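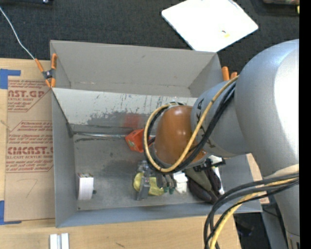

Yuxi Ding told me in the first week that if I recorded every pick the same way, I'd end up with a very expensive tape player. I laughed, and then I went and recorded 950 picks pretty much the same way. So this report is partly about that!

My project (we named it Flimlow, no deep reason) was to gather grasping examples for a learning system, with one arm and one divided bin. The goal in my proposal was 3000 examples by April. As of 11th March I have nearly 2000 on the drive, and I trust maybe half of them, which I'll get to.

How a session goes: I put a mix of stuff in the front compartment, soft crumpled things, boxy things, a rod, whatever we have. Then I drive the arm by hand through a pick and drop the item over the ridge into the back. When the front is cleared out I tip it all back in and start over. Each pick gets saved with the camera video, the joint positions and a label I type in afterward (good, slipped, missed, or "ugh", which Chunhua Qian made me rename to "other").

The first batch was the tape player batch. I always went for the easiest item first, so hard items only ever showed up when the bin was almost bare. The model we trained on it did fine with a lone object and was hopeless in a pile. It would hover, sort of think about it, and close on air. For the second batch I wrote a little script that picks the target for me, and I had to go for that one even if it was jammed under something else. It was slow and kind of maddening, but the picks look so much more varied when I play them back.

Thin and flat things are still the worst. A rod lying along the wall gives the fingers hardly any room, and I got into a habit of nudging it out first and then picking it. Chunhua asked if a nudge counts as part of the pick. I'd been including it some days and trimming it on others (oops), so I spent two evenings going back through 1000 recordings and keeping the nudges in.

Cables were my other headache. On long reaches the loop by the wrist swings into the camera's view, and I didn't want the model learning that a cable means "close the gripper now." I tried taping it down tighter and it pulled at the wrist, so I loosened it again and just mixed in more approach angles.

Still to do: finish the count, relabel the "other" pile, and rerun the pile test with only second-batch examples. Yuxi wants the item list next to each session too, so I've started a spreadsheet for that.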